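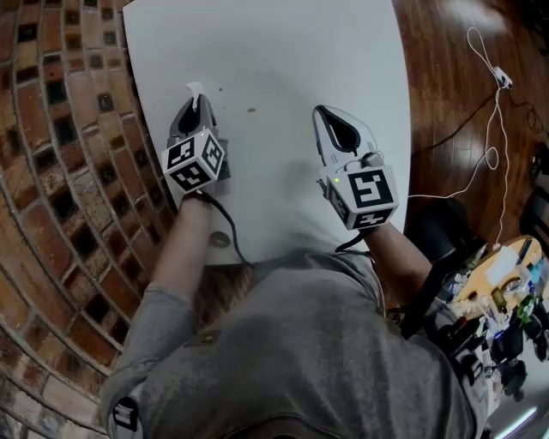 September, 7:40 in the morning, coffee number one

OK so the sourdough starter notes are getting out of hand and I'm moving them in here with the rest of the bread stuff. Same shelf, same jar, new flour. We finished the Drirard bag and I opened the Horncombe whole wheat, which smells great (a little like hay?) and soaks up water like crazy. My usual mix turned into a brick, so I kept splashing in more until it looked right and then of course didn't write down how much. Next time I weigh it!

Big batch for the Edeo lunch is still on. Total dough has to come to 2635 grams, and the old yellow tub can't take that once it gets going, so it's two tubs. Starter going in: 649 grams, and yes, that's a weird number, it's what was left after I saved enough to feed.

First fold went fine. Second one I forgot and did late, and the dough was slack and kind of shiny by then, but it pulled together after a short rest. Smell was sour at the edges, sweet in the middle. I did 4 folds in all and left the tubs by the window, where it gets warmer than I'd like after lunch.

Shaping was a mess. I used rice flour on the baskets for once and nothing stuck, hooray, but my seams kept opening and I ended up pinching them shut in the basket. Loaves at over 700 grams each want the bigger baskets, the small ones puffed up past the rim overnight.

Baked the first two this morning. Good color, ears only on one of them, bottom a touch too dark for me. I had the rack one notch low from the pizza thing and never moved it back. MOVE THE RACK.

Crumb is tighter than the last Drirard loaf but the taste is way better, nutty and a bit tangy, and it's still soft enough for sandwiches. If you cut into one of the others before lunch, please write down here what the inside looks like.

Still to do: feed the jar, wash the tubs, find the other lid.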